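Lamrani Quarterly, July issue: a review
Jul 31, 2021

The women's magazine from Huro runs 58 pages this time, 63 with the fold-out. The cover is uncluttered and gives no weights or dress sizes. Inside, the retouching is light — skin texture survives on most portraits. Captions are set too small. The diet column is still thin on sources.

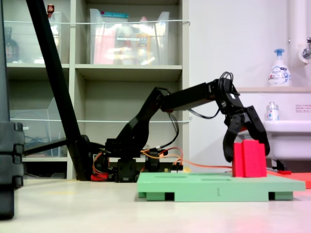
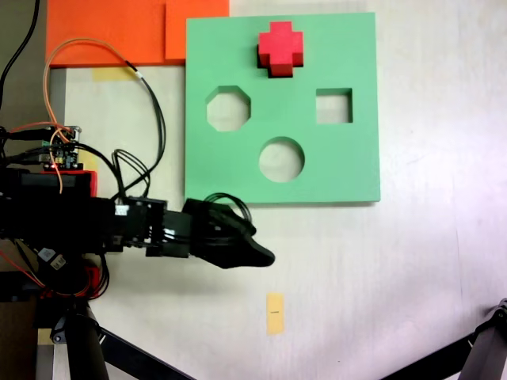
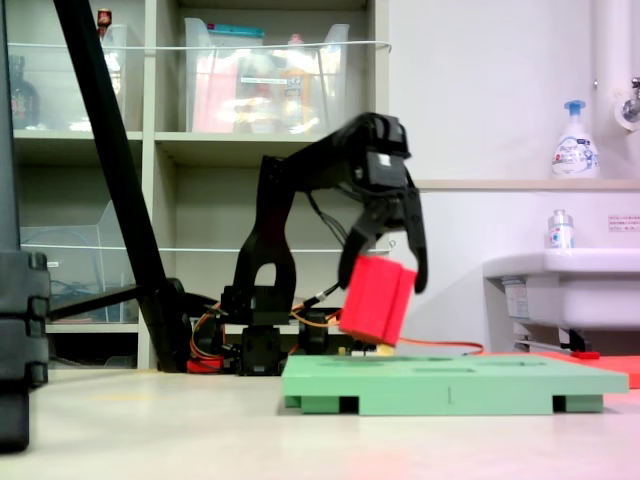 Ukisis writes that the diet column should have been dropped two issues ago, and that the captions are worse in the Akville printing.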